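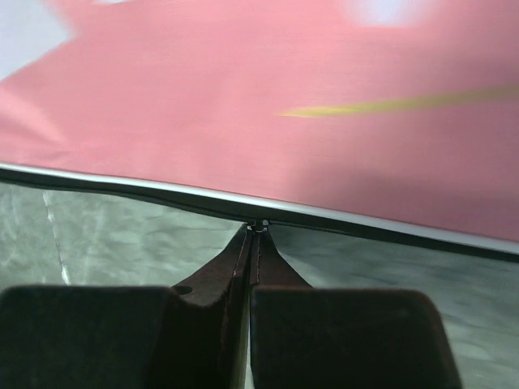 Claims that household robots are nearly ready deserve a plain test, and the Jarnton Forum proposes the sports bag. A machine that can lift a box may still struggle with pink sheet material that creases, and with a dark band so narrow that two fingertips cover its edge. People manage such things by touch.

Ignacio Bustos, who advises the Forum, would have a robot repeat each chore 100 times in an ordinary home before it is offered for sale. We support him. 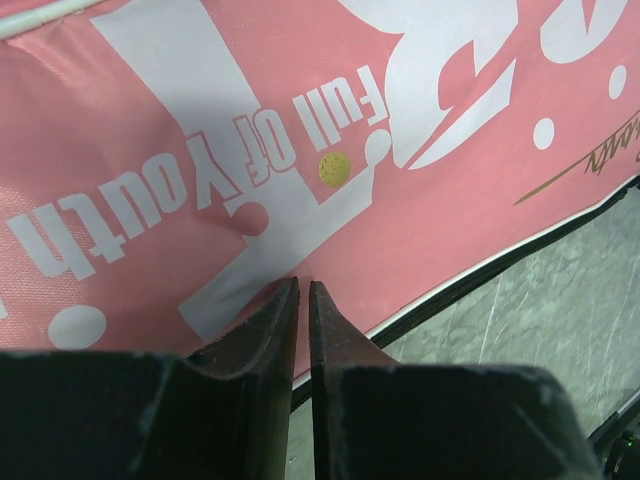 Gripper fingers at the lower edge of a printed pink bag.

Shop work sets a similar test. Rackets, a shuttlecock tube and a basket of mixed goods each call for a different grip, and customers will not wait while one is chosen.
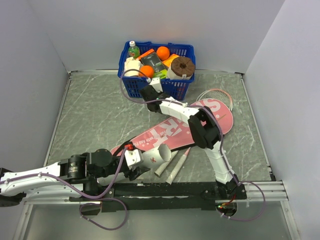
What buyers should ask

Buyers should ask how often a person had to step in. Until makers publish that figure, the Forum advises its members to treat these machines as trials and to keep their staff.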